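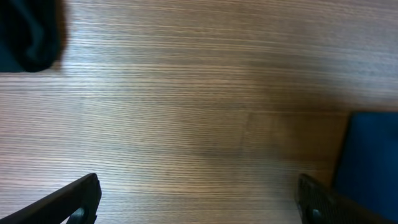
Households that fold laundry on a table treat the surface as part of the job, and our notes on folding at Gronum began there. A bare wooden top lets cloth slide, and it shows where a garment ends. Dark fabric reads clearly against light brown grain, even when only a bulging, creased piece of it lies on the wood. Patterned table covers made the same task slower for most households in the Emton sample. 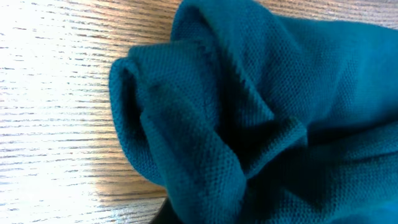
**Figure 2.** Teal knit fabric with a pebbled texture, bunched on a wooden tabletop.

We sorted 300 garments by knit before looking at how they were folded. Piqué-type knits keep a rolled edge — the left side of the cloth in Figure 2 curls over on itself — and need to be opened by hand before any fold is made. Plain jersey needed less of this. Participants in Prirnberg, 18 in all, mostly pulled a garment straight from its two ends and smoothed the middle last.
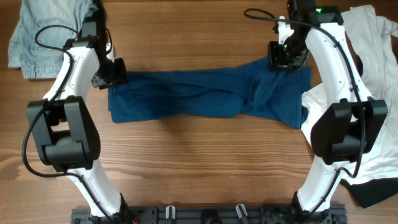 **Figure 3.** Dark teal-blue garment held at both ends, with the right half bunched and the left lying flatter.

Uneven bunching of this kind was common in the Paracha set as well. A twist in one half usually meant that the garment had to be laid out again. We logged 23 such restarts in December and counted each as a separate attempt. 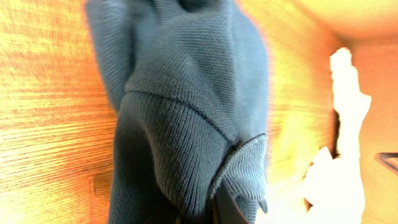

## 4.3 Ribbed bands and turned edges

Ribbing is thicker than the jersey next to it, and a flap of it tends to turn back. We recorded turned edges separately from creases.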